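Droster Tabletop Demonstrations

Version notes last changed 2024-04-06

Droster is a set of demonstrations for one robot arm that works on a table. All of them were made by remote control: the operator moves a small leader arm and the robot follows. We recorded them in the Nindell workshop to train and compare policies that learn from a person. The set has 194 episodes and 2 tasks.

Tasks

Task one is "can to bin". The arm takes a drink can and puts it into the plastic bin. Task two is "bin to side". The arm pushes the bin along the table until it is next to the round container, and then goes back to the rest pose. Before every episode the operator places the objects by hand. We did not use marks on the table, so the start positions are different each time.

The fixed view shows the whole working area, together with a part of the room behind it. We left the background as it is in daily work and we did not crop the files. If your model is sensitive to this, please crop the images before training.
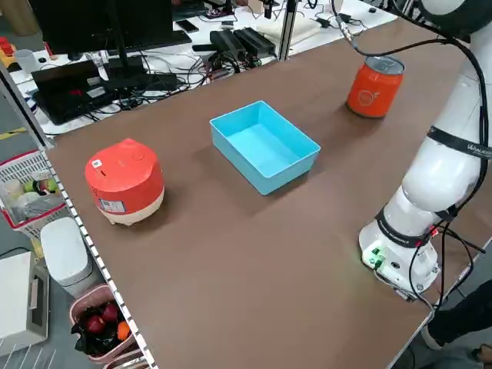
How the episodes were recorded

1. Bring the arm to the rest pose and wait until the program Korletey shows "ready".
2. Put the can, the bin and the round container on the table, with free space between them.
3. Start the recording, then do the task without a break. An episode can have up to 200 steps.
4. Stop the recording and mark it as success or failure. Failed episodes are kept, with the label 0.

Files

Each episode is one folder. It contains the images of the fixed view, the joint positions, the gripper command and the label. The joint values are in radians. The images and the joint values are saved at 5 steps per second - please do not mix them with our October test files, which use another rate.

Known problems

In the early episodes the operators were still learning, and the movements are slower. In a few folders the last gripper command is missing. The loader from Nustuvetti repeats the previous value in this case, but other loaders may stop with an error.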